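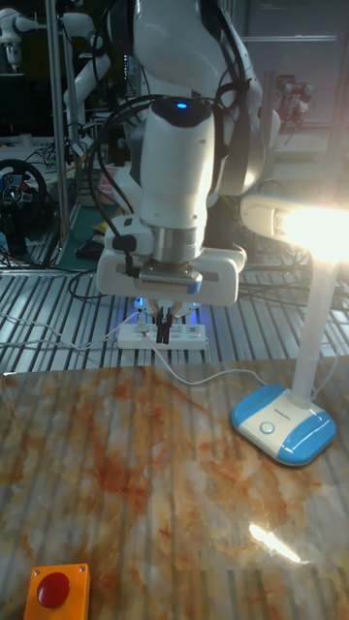
Unit 3: Power strips and desk lamps at the workplace

Course: Electrical Safety for Office and Workshop Staff
Tutor: Lempi Nurmi
Handout for the session on Saturday, September 5, 2026

Read this before the practical. Bring it with you, as the check sheet at the end is filled in during the session.

3.1 What a power strip is for

A power strip lets several low-power items share one wall socket. It does not give you any more power than the wall socket can supply. Lamps, chargers and small screens are suitable loads. Heaters, kettles and fan heaters are not, and they go straight into the wall.

3.2 Adding up the load

Every appliance has a rating in watts, printed on a label or moulded into the plug. Add the ratings of everything that could be switched on at the same time. For this course we use a working limit of 1000 watts per strip. It is a house rule set by Senad Karagiannis for the Visside workshops and is lower than the figure printed on most strips. Always follow the lower of the two.

Worked case. A strip feeds one old lamp with a 60 watt bulb and one heater marked 2399 watts. The total is 2459 watts. The heater must come off the strip. The lamp can stay.

3.3 Where to put the strip

Place it where the sockets can be reached without moving furniture. Keep it away from sinks, plant pots and drinks. Do not cover it with paper or cloth. Do not plug one strip into another. 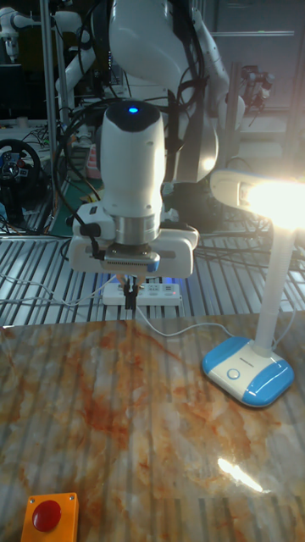
3.4 Leads and lamps

A desk lamp gets moved more often than most things on a desk, so its lead takes more wear. Check the lead at both ends, where it enters the plug and where it enters the base. Look for splits, flat spots and tape. Follow the whole length with your eye as well. The white cord by the blue and white lamp dips onto the tabletop and curves round towards the base, and a stretch like that can be checked from your chair. The part behind the table needs you to get up. A glossy top also throws back glare from a bright lamp, so turn the head away from you before you look closely at anything lying on it.

3.5 The indicator light

Many strips have a small red light near one end. On most models it shows that the strip is receiving power. It says nothing about the condition of the sockets or the load. Before you clean or move a strip, switch off at the wall and pull the plug.

3.6 Check sheet

Location of strip:
Rating printed on strip:
Items plugged in, with watts:
Total watts:
Damage to leads or plugs (yes/no, where):
Checked by:

Hand the sheet to Lempi at the end of the practical. Unit 4 covers extension reels.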